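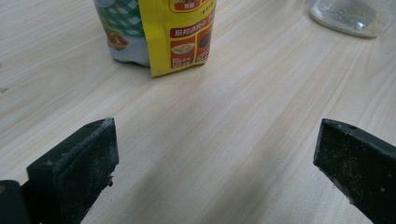
Flomus kitchen-table set – readme

Hand-held gripper demos, one tabletop, household items. Collected in April for the Fluterwood policy. Questions to Britt-Marie Nyberg, she has the drives.

What's in it

2,490 clips total. 282 are held out for eval, dont train on those. Clips start with the fingers open and end with them open, anything else got tossed at import.

Items: bottle, yellow soy sauce packet (label reads 厨邦酱油), clear glass jar, a few more in items.txt. Packaging is as bought – no tape, no markers.

Collecting

4 operators, same table. Move one item per clip, then reset by hand. Placement was up to the operator, so expect clutter near the far side and a lot of bare wood up front.

Fingers are black with dust and specks on them in places. Left as is. If your segmentation picks up the flecks, mask the fingers first (script in tools/).

Clips longer than 900 steps are split in two, suffix _a and _b. Keep them together when you shuffle.

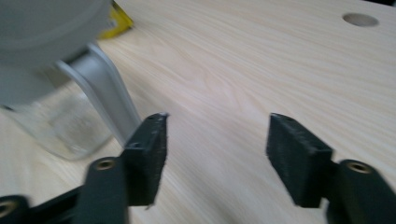 Known problems

Motion blur on fast approaches. Labels go unreadable, jar edges nearly vanish against the grain. We kept these – Julard loader has a blur flag, off by default.

Round hole in the tabletop shows up in some clips. Not a target. Early model kept going for it.

Glass jar depth is bad, use RGB only there.

Gripper width is missing for part of the Cabrera batch, filled with -1. Filter befor you normalize or the stats are junk.

To do

Merge the two item lists. Redo the eval split by operator.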